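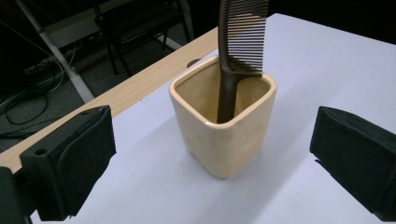

4. Returning Property After Arrest: What the Masbridge Logs Show

Home Issues Authors Subscribe Contact

Arrest research has mostly followed the person: the stop, the booking, the court date. We wanted to follow the stuff. When someone is booked into a city jail, officers take what they are carrying, write it on a slip and seal it in a bag. What happens to the bag after that is one of the most interesting corners of police work we have come across, and very few people have written about it (we would love more company here).

4.1 Setting and records

Masbridge and Botville share a county court but run separate police departments. Each has its own property room and its own way of filling in a slip. Masbridge uses free text. Botville moved to a drop-down list when it bought the Gramel records system, and the two sets of slips read like they come from different countries. A Masbridge officer writes "comb, brown" or "cup w/ chip in rim." A Botville officer picks "personal care" or "household" and moves on.

We drew 154 property slips from the Masbridge room, all from bookings made in August and all tied to misdemeanor arrests. We left out weapons, drugs and anything held as evidence, because those follow a different set of rules. Every slip was matched to its release form where one existed. Figure 4 shows two items of the everyday sort that turn up under personal care and household, a comb and a cup.

4.2 How long people waited

The rule in Masbridge is simple on paper. A released person shows an ID, signs the form and gets the bag. The trouble is in the hours. The jail lets people out at any time of day or night, but the property window is open only on weekdays, and a person released on a Friday evening goes home without keys, phone or wallet. And the wallet usually holds the ID needed to get the wallet! Clerks know this very well, and several of them have worked out their own fixes, such as matching the face at the window to the booking photo. None of those fixes are written down in the department manual.

Of the slips we matched, 21 had no release form at all. We first took these for lost paperwork. Going back through the shelf records, we found that the bags were still there, sealed, past the holding limit. For 12 of them the slip carried no phone number or address, so the room had no way of sending a notice even if a clerk had wanted to.

4.3 Small things on the slips

Cash was logged with great care, down to the coin, with two signatures each time. Ordinary objects got much less attention. This is where the free-text slips are such a pleasure to work with: the wording tells you how closely an officer looked. A slip that says "misc. items" gives the owner nothing to point to if something goes missing. A slip that names each thing gives the owner a fair shot at a claim. Only 2 claims for missing property were filed against the August bags, and both came from slips with itemized lists. We can't say from so few that vague slips hold claims down, but the pattern fits what Araújo reported for county lockups, and we think it is well worth testing on a bigger set.

4.4 Comparing the two rooms

Botville's drop-down list makes counting easy and makes reading hard. We could tell in minutes how many bags held household goods, and we could not tell what a single one of those goods was. On the other hand, the Gramel system will not let an officer close a slip until a phone number or a refusal has been entered, and that one required box would have changed the picture for the unreachable owners in Masbridge. A slip with both features, free text for the items and a required contact line, would cost very little to print. We return to this in Section 5, along with the question of weekend hours.

Related articles
Booking Photos and Identity Checks at Release
Who Reads the Property Manual? Training in Small Departments
Weekend Release and Missed Court Dates
Cash Handling in City Jails: A Records Study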